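25 November 2023

Glue notebook, continued from the page with the tea ring on it.

Opened the clamps on batch 12 this morning. Of the five test joints, three were sound, one was sulking, and one came apart in my hands with the soft little sigh of a biscuit that has been in the tin too long. That was the fish glue, mixed by me, with great care, according to the instructions. The one I mixed in a hurry while on the phone to Nendholm about the invoice is holding like a bank vault. I have written this down because I am supposed to, though I don't see what I can do with it. Be on the phone more, perhaps.

For anyone picking this book up cold: we are trying to find a hide glue recipe for the Du Plessis chairs that sets slowly enough to get all the rungs in and doesn't let go when the heating comes on. The chairs were put together with hide glue in the first place, and the customer would like them to go on being chairs that can be taken apart in another lifetime. Fair enough. The last person to mend them used something yellow and permanent, and I have spent most of a week steaming it out with a kettle and bad language.

Recipe as of today: 100 g dry pearls, cold water to cover and then a finger more, left overnight in the small fridge. Heated in the double pot until it runs off the brush in a string. No boiling. If it boils, throw it away and don't tell yourself it will be all right, as I did in August. See August.

Salt does slow the set. So does urea, and it does it better, but the tub from Zisden has been open since before the move and has turned into a single object. I chipped some off with a chisel. Weighing a thing you have just chipped off with a chisel is not the high point of anybody's scientific career, but the scales were level and I had my glasses on.

Room temperature matters more than any of it. Near the radiator I had a good long working time. By the big door I had time to pick up the rung, look at the hole, and regret my choices. Warmed the next lot of parts on the radiator first and it was a different glue altogether. I believe every book on the shelf says to do this. I believe I have read them.

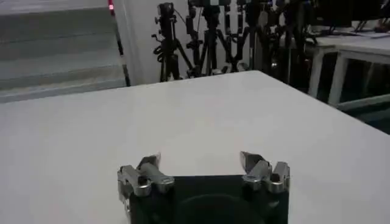
Second round, after lunch. Same recipe, less urea, new offcuts of ash cut to the same size as the chair rungs. Sanded half the tenons and left the other half straight off the lathe. I have strong opinions about sanding tenons, and the plan was to have them confirmed. Result so far: no difference I can feel. Leaving them clamped until tomorrow in the hope that the sanded ones will have the decency to fail.

Squeeze-out cleans up well with a warm damp rag if you get to it while it is still jelly. Leave it and it goes like toffee, then like glass. There is now a piece of rag on the end bench that will be there when the building is demolished. Please don't try to pull it off, it has the top of the bench with it. Warm water and patience. I'll do it.

Smell: no worse than usual. The complaint from upstairs was about the drains and, for once, the drains were to blame.

Costs, as I was asked. Glue, urea, a new thermometer and brushes come to 129 so far, and most of that is the thermometer. The old one read twelve degrees low, which explains a good deal of the summer and all of page one of this book. I would strike those results out, but then there would be hardly any summer left.

Zarville have offered a sample of their liquid stuff in a bottle, ready to use, no soaking, no pot. I said yes to be polite. If it turns out better than mine I shall be very fair about it in these pages and quite unbearable in person.

To do:
Soak the next 100 g tonight, and label the jar this time. It looks a lot like apple jelly and we share that fridge.
Buy fresh urea.
Pull the ash joints tomorrow, sanded and unsanded, and write the number down before deciding what it means.
Try one joint with the hole warmed as well as the rung.
Ring Du Plessis and say the chairs are coming along. They are - five legs are out and none of them has split.

Pot is off at the wall. Lid is on. I went back and looked.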